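4장. 납품 검수 등록하기

군 조달 계약 건은 일반 주문이랑 화면이 달라서 저도 처음엔 꽤 헤맸어요. 시작 전에 계약번호랑 납품서를 옆에 펴 두세요!

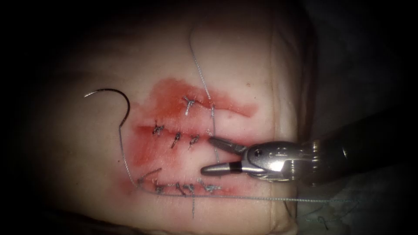
글: 가잘 아사디
Matska 조달관리 도입 지원 담당

1. 왼쪽 메뉴에서 '계약'을 열고 계약번호를 넣어요. 제 연습용 계약은 2637번이에요.
2. '분할 납품'을 켜고 회차를 입력합니다. 한 계약에 최대 5회차까지 돼요.
3. 회차마다 수량을 적어요. 저는 1회차 55개, 나머지는 2회차로 넘겼어요(합계는 100개).
4. 검수관을 지정하고 '임시 저장'을 누르세요.

참고: 단가는 여기서 못 고쳐요. 변경 계약이 승인되면 자동으로 바뀝니다.
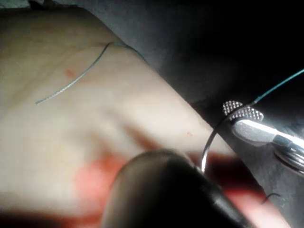 표면 위에 놓인 청록색 실

5. 납품서 스캔본을 올리고 품목명이 계약서와 글자까지 같은지 봐 주세요. 띄어쓰기 하나로도 반려되더라고요 ㅠㅠ
6. '검수 요청'을 누르면 검수관에게 알림이 가요.

주의: 요청을 보낸 뒤에는 회차를 지울 수 없어요. 잘못 보냈다면 검수관에게 반려를 부탁하고 4번부터 다시 하세요.

대금 청구 화면은 5장에 따로 적어 뒀어요.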